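Jallthorpe Grotesque

Jallthorpe Grotesque is a sans-serif display typeface used mainly for posters, record sleeves and shop signs. It was issued by the Wainwright type foundry and is based on wood type once used by a jobbing printer in Jallthorpe. It is sold in six weights, of which the two heaviest are the most often seen.

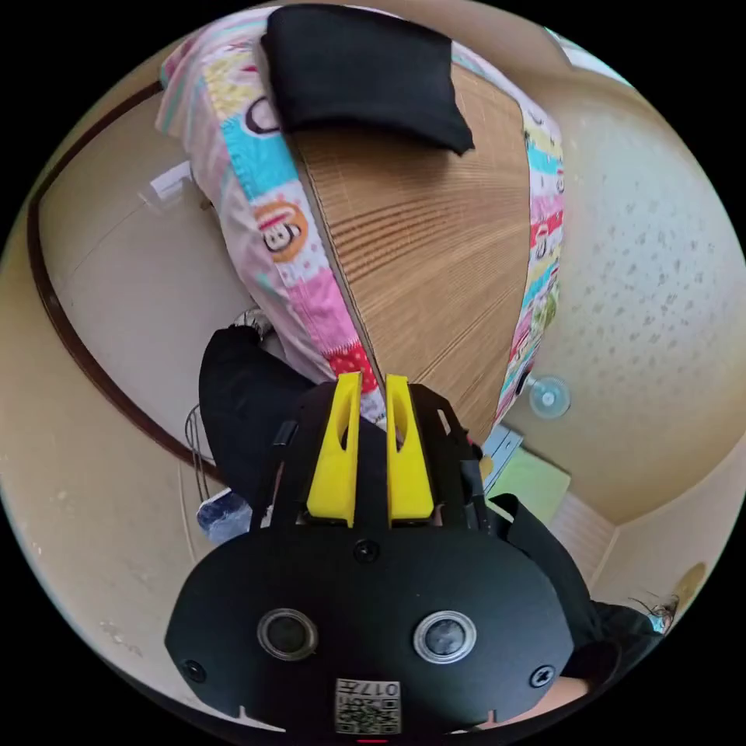
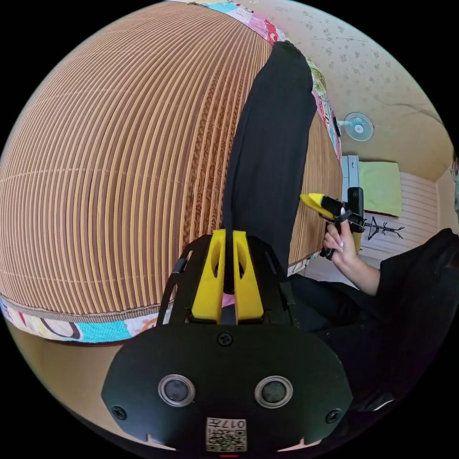
Black cloth item on a mat, both views

History

The wood type from which the design was taken had been cut for auction bills and theatre notices. Only 58 letters survived in usable condition, many of them repeats, and there was no Q, X or Z. Wainwright took proofs of the set and redrew the missing capitals to match. The lower case is a new design, as the printer had owned capitals and numerals only.

A trial version with 2 weights was shown to printers in June. The full family went on sale on Mar 27, 2017. An italic was announced at the same time but has not been released.

Design

The capitals are narrow and almost equal in width. The crossbars of A, E, F and H sit above the middle of the letter, and the leg of the R is straight. The G has a short spur. In the heavy weights the inner spaces are very small, and the foundry advises against setting the face below 10 point.

Uneven edges in the old blocks were smoothed in the main fonts. A separate font called Jallthorpe Worn keeps them, with alternate forms of the common letters so that the same mark does not repeat within a word.

Numerals are the full height of the capitals. The 6 and 9 are drawn separately and are not the same shape turned over. The accents are flattened to allow tight line spacing, a feature much used in stacked poster titles.

Use

The typeface was chosen for the Sakham film festival posters, where it was printed in one colour over large areas of flat tint. The Jiltitz puppet theatre uses the heaviest weight for its season bills and for lettering on its doors. It has also appeared on paperback covers, often in capitals with the letters closely spaced.

Reviews in the printing trade praised the capitals. The lower case was less well liked, and one review found the a and e too wide for the rest of the alphabet. A revised e was supplied in a later update.

See also

Wood type
Display typeface
Letterpress printing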